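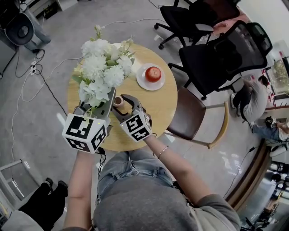
Selamawit Abera
Floor Lead, Ustden

Soltlow Hand-Held Gripper Pair
Product code 1451
Updated 3 Dec 2020

We've had the Soltlow pair at Ustden since April and I'm still excited to pick them up, so when I was asked to write the text for this page I said yes before finding out how long it had to be.

You hold one gripper in each hand and do the job you already know how to do. Move the vase, pick up the drink, put the apple back on its plate. Each gripper has two curved fingers and a white cube with black patterns on it, so the system can follow where your hands go. Your recordings are then used to teach our table-clearing arm, which we call Zaria, and that part I find wonderful: the people who clear tables are the ones showing Zaria how it's done!

Who uses it here

Anyone on the floor team who wants to. Tsegereda Chala had cleared tables for years before we got the pair, and she is now our main trainer. She plans the table setups, records most of the harder ones and checks what everybody else has recorded. She still works the floor, but fewer of her hours go into carrying trays, and her job title and pay changed along with the work. I'd push any workplace to sort that out early. We did it a month late and it caused some grumbling (fair enough, too).

What changed for the rest of us

Zaria does the plain tables in the afternoon: plates, empty cups, fruit left behind. People do the full cups, anything tall, and any table with guests still at it. The first few weeks were slower than doing it all ourselves and I won't pretend otherwise. What I like now is that when Zaria gets something wrong, someone on shift can sit down and record a better way of doing it. Before, we would have filled in a form and waited for a technician.

Learning to use it

Give a new person one quiet morning. The grip feels odd for the first few tries, then your wrists work it out. Three things we tell everybody:

Go at your normal pace. Slow, careful recordings teach slow, careful clearing.
Keep sleeves and flowers away from the cubes. Big artificial blooms are lovely on a table and they do get in the way.
Stop when your arms get tired. We swap after 43 minutes, an odd number that came from Tsegereda timing herself until her shoulders complained.

In the box

2 grippers, left and right
2 marker cubes, already fitted
Spare finger pads
Printed setup guide

Weight: 261 g each, without cube

Good to know

The pair records the work and does not run an arm by itself. You will need an arm and the recording software, and ours were set up by Van den Broek, who also handle repairs. The grippers are for tabletop objects, so heavy crates and hot pans are out. Wipe the fingers with a damp cloth after sticky cups, and let the pads dry before the next person starts.

Replacement pads and cubes can be ordered separately through Soltlow.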